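How to Comment on a Planning Application

When a developer applies to build near you, anyone can send comments to the local planning office. You do not need to own property next door, and you do not need a lawyer. What you do need is some time to read the file and a letter that sticks to matters the planners are allowed to weigh.

This page covers a written comment on an ordinary application. Appeals follow different rules and have their own guide.

Step 1: Find the file

Look up the application on the planning office website by street address or reference number. Write the reference number down. It goes at the top of everything you send. If the search finds nothing, try the name of the applicant, which is often a company set up for the one site.

Check the closing date for comments before you read anything else. Late comments may be accepted until a decision is made, but do not count on it.

Step 2: Read the right documents first

A large application can run to 2,000 pages. Start with these:

Application form
Site plan and elevations
Planning statement
Traffic report
Drainage report

The planning statement is the developer's argument for approval. Read it with a pen and mark each claim that depends on a figure. Then look for that figure in the technical reports. Sometimes it is there, sometimes it is different, and sometimes there is no source at all.

In the Dewan Road case, the planning statement said the nearest bus stop was 500 feet from the entrance. The site plan put the entrance on the other side of the field. Habibur Siddiqui walked the route with a measuring wheel and sent in the result with a marked map. The applicant later supplied a corrected page.

Step 3: Pick your points

Planners can usually consider:

Traffic, parking and road safety
Loss of light or privacy
Flooding and drainage
Noise and smells
Effect on trees, wildlife and historic buildings
Whether the plan fits the adopted local plan

They will usually set aside:

Loss of a private view
Effect on house prices
The character or motives of the applicant
Competition between businesses

Choose the two or three points you can support best. Every extra point takes space from the strong ones. If a neighbor knows more than you do about drainage, leave drainage to the neighbor. 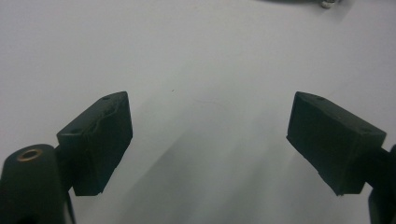 Gripper open, pads facing, against a pale surface.

Step 4: Write the letter

Put your name, address and the reference number at the top. State in the first line whether you object, support, or have a neutral comment. Use a short heading for each point.

Under each heading, give the document and page number, say what it claims, and say what you think is wrong or missing. Name the local plan policy if you can find one. A typical paragraph looks like this:

"Traffic report, page 17. The survey was carried out in January during a school break. It does not show normal morning traffic on Rukero Lane. I ask that the survey be repeated in term time."

Keep it to 2 pages. Attach photos or maps separately and label each one.

Step 5: Send it and keep a copy

The online form is the quickest way, but some forms cut off long text. Paste in a short version and attach the full letter as a PDF. Save the confirmation email. Your name and comments will normally be published, so leave out your phone number and anything private about other people.

Step 6: Watch for changes

Developers often submit revised plans. Your earlier comment stays on file, but it may refer to drawings that have been replaced. Compare the new set with the old one and send a short update quoting the new drawing numbers.

If the application goes to a public meeting, check how to register to speak. Time limits are strict. Read your statement aloud at home and cut it until it fits.

Page prepared by Eglė Baranauskienė and Toshio Tsuchiya. Last updated May 29, 2024.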